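3.2 Countertop materials and surface wear

The household survey covered kitchens in two districts, Vallholm and Salleck, chosen for their similar housing age and different water hardness. In total, 823 kitchens were visited. Counters were assigned to one of four classes: natural stone, engineered stone, laminate, and solid wood. Where a kitchen had more than one material, the surface next to the sink was used.

Gloss was measured at five points per counter with a handheld meter, and the lowest and highest readings were dropped. Stain uptake was tested with the Aguiar drop method, in which a fixed volume of colored oil is left on the surface for 65 minutes and then wiped once with a dry cloth. Sealed stone took up little oil in either district. Unsealed stone in Salleck took up more than unsealed stone in Vallholm, and the difference remained after controlling for age of installation.

Visual contrast was treated separately. Speckled stone hides crumbs and small spills, and residents with such counters reported wiping them less often – a pattern also seen in the earlier Tongate study. Stone patterns were therefore graded by the number of distinct tones, from plain to strongly mottled. Figure 4 shows a rendered counter with a mottled pattern in brown and grey, which falls in the upper part of this scale. 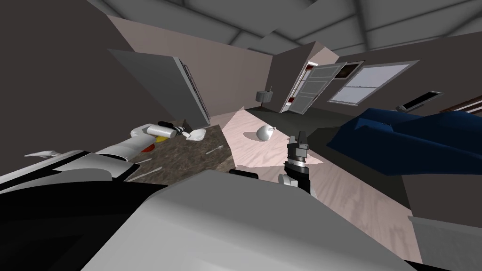

Figure 4. Rendered counter, mottled brown-and-grey stone.

3.3 Cleaning frequency

Residents kept a wiping log for 80 days. Logs with gaps longer than one week were excluded. Entries made by guests were kept, as they could not be reliably told apart from those of residents.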